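Courses > Robotics Studio > Student Reports > Shirima Group

Do Our Bench Rules Do Anything? A Report on Good Practice for Hand-Held Gripper Work

Shirima Group, final report
Submitted Sep 22, 2020
Advisor: Gerardo D'Amico

1. Why we picked this

Our group was asked to write a set of rules for people who record demonstrations with hand-held grippers. The robot arm we hope to train never touches the bench during recording. A person wears or holds the grippers, does the task, and the recording is used later. The lab already had a sheet of rules, the Plendale sheet, named after the room where it was first taped up. It had 54 items. We were told to "update" it.

We were doubtful from the start. A sheet of 54 rules is long, and when we asked people at the bench to name some of them from memory, the best anyone managed was 5. So we changed the question. We wanted to know which rules a person follows while working, which ones they skip, and which ones would matter if they did skip them.

2. What the sheet says

The sheet mixes three kinds of things. Some items are about safety (cables, sleeves, where to stand). Some are about the quality of the recording. The rest are habits that somebody liked, such as which side of the table to start from. They all appear in the same type with the same weight, and we think that is the biggest fault in it. A rule about a trip hazard should not look like a rule about tidy file names.

The item we argued over most is the grip rule: "Grasp handled tools on the handle, low, with both pads square to the surface." It sounds fine. It is also hard to check, because "low" and "square" have no limits written next to them. 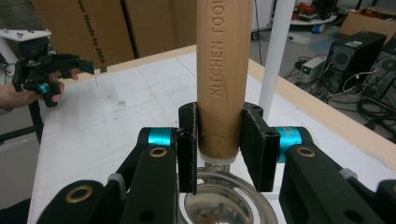
How low on the handle should the pads close?
Low enough that the head of the tool does not swing when the wrist turns, but clear of the joint where the handle meets the metal.

We put that wording in our draft. It still has no number in it, and we could not agree on one that would suit both a short spoon and a long strainer. Gerardo D'Amico wanted a number anyway. Our view is that a made-up number is worse than none, since people will trust it.

3. How we tested the rules

We recorded 100 short demonstrations with kitchen tools on the gridded board. One of us worked the grippers while another held the sheet and marked each rule as followed, skipped or impossible to judge. We did not tell the operator which rules we cared about, although in a group this small I doubt it stayed secret for long.

"Impossible to judge" came up far too often. Rules with the words "proper," "careful" or "suitable" landed there nearly every time. If the person holding the sheet can't tell whether a rule was broken, the rule is only advice, and it should be moved to a page called advice.

The other surprise was the contact rule. The sheet says to close the pads "until secure." Two of us read that as touching on both sides. The third read it as squeezing until the tool can't be twisted by hand. Each reading gives a different recording, and both pass the sheet.

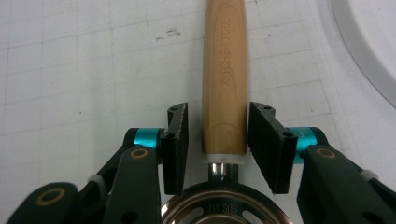 Who should decide whether a grip counts as secure?
The person checking the recording should decide, against a written test, before the run is saved.

Our suggested test is dull – lift the tool, hold it still, tip it each way, and reject the run if it slides. We tried this only near the end and have too few runs to claim that it helps. I would like the next group to try to prove it wrong.

4. Cables, sleeves and the floor

The safety items were the ones I expected to defend, and I mostly do. The cable rule asks that leads from both grippers stay "out of the work area." With a gripper in each hand this is close to impossible if you read it strictly. We rewrote it to say that no cable may cross between the operator and the tool being moved. That can be checked at a glance.

The sheet has nothing on the floor behind the table. It should. Loose cables on a lab floor are a bigger risk to the person walking past than anything the grippers can do, and yet there were eleven lines on how to label a folder.

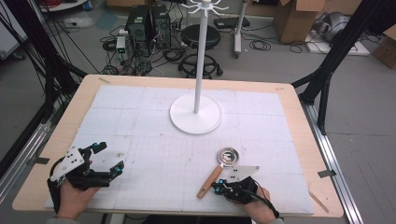 Figure 3. Two-handed work on the gridded board, with the strainer in the right gripper.

5. What we recommend

– Split the sheet in two: rules that can be checked, and advice.
– Put safety first and print it larger.
– Remove any rule that two checkers read in different ways until it has been reworded.
– Add a line on floor cables.
– Review the sheet every February, with a person from outside the group.

We looked at the guide that came with the Jaltik course kit and at the Nasard handout from last year. Both repeat much of the Plendale sheet word for word, including a spelling mistake, so I do not count them as separate support for any of it.

6. Limits

Three operators, one table, one kind of task. Our checkers were also the authors, and that is bad practice in a report about good practice. We also never measured whether following the rules makes a robot learn better. The sheet assumes that it does. We found no evidence for or against.

Contact the Robotics Studio office | © 2020 Robotics Studio Student Reports | Back to top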